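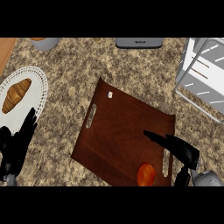 I bought the Plenell board oil in July, after years of using whatever was on the shelf at the hardware store, and I have now gone through enough of it to say something useful. I should say up front that I'm the kind of person who keeps wooden spoons until they're worn down to half their size, so I probably care about this more than is healthy.

The tin is small and squat, with a screw lid that sticks if you get any oil in the threads (and you will). Inside is a soft paste, closer to hand cream than to oil, with a faint smell of beeswax. You rub it on with a rag, leave it overnight, and buff off the extra in the morning. The label says 20 minutes is enough. I tried that twice and both times the wood felt tacky when I picked it up, so overnight it is, at least in my kitchen.

What won me over is the feel. My old bottle of mineral oil from Ultine left everything a little greasy for days, and I'd end up with fingerprints on the cabinet doors. With Plenell the surface feels dry and smooth, and water beads up on it nicely for three or four weeks of daily use. After that I notice the spot where I chop onions starting to look thirsty again, and I give it another coat. My salad bowl gets much less abuse and has only needed doing once! 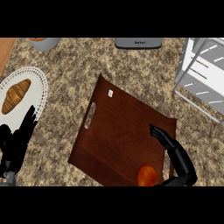 Dark reddish-brown wood has a lovely soft sheen against speckled granite.

It isn't perfect. The paste goes hard in a cold pantry, and I've had to stand the tin in a bowl of warm water before I could get a rag into it. It also does nothing for deep knife marks. For those I still sand lightly first, wipe off the dust, and let the wood dry completely - skip that last part and you'll get cloudy patches, as I did on a bread board my sister gave me.

I ordered mine from Iraslow, who packed it well and threw in a little cotton cloth, which I've washed so many times it's gone soft as a baby blanket. They also carry the Begović wax, a firmer product that friends of mine swear by for butcher block. I found it hard work on my wrists, but the shine is beautiful if you have the patience. For spoons, bowls and everyday boards I'll be sticking with Plenell, and there's a second tin already waiting in the drawer under the dish towels.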